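Last updated: 24 Feb 2018

The longest over in Vutcombe

Vasilis Radonjić has bowled left-arm spin for Vutcombe for 6 seasons, and in that time he has taken five wickets in an innings once, against a Kellholm side missing its two best batsmen and, after tea, its umpire. He brings this up before I have sat down.

The knee is the reason for my visit. It went in September, on the last afternoon of the season, while he was turning for a second run that his partner, Velimir Mujić, maintains was never on. "I said no," says Mujić. "I said it in two languages."

Radonjić spent the winter on an exercise bike in his kitchen, facing the fridge. His physio, Selma Stoyanova, wanted 80 minutes a week. He gave her that, more or less, if you include the time spent looking for his shoes.

Now he is bowling again, indoors, off a run-up of 5 paces. It used to be longer, though the ball arrives at much the same speed, and some of the Vutcombe batsmen claim to have checked their phones while waiting for it. The turn is still there. So is the appeal, a long rising howl that once stopped a game of bowls two fields away.

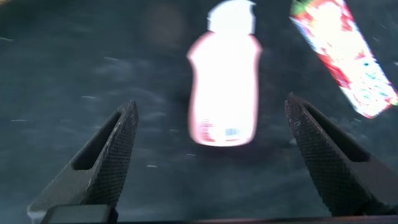

Vutcombe Cricket Club – Second Eleven

Borghild Hedlund, who captains the side, has not promised him a place. She has a teenager, Borislav Papadopoulos, who spins it both ways and can also field, a skill Radonjić regards as showing off. "They can both play," she says. "One of them may have to stand at slip and keep quiet."

He has asked which one. She has told him to finish his exercises.

Related
Kellholm to relay square before new season
Prillance Cup draw: Vutcombe away again
Todorova ground gets its sightscreen back
Crowd of 3,000 for county friendly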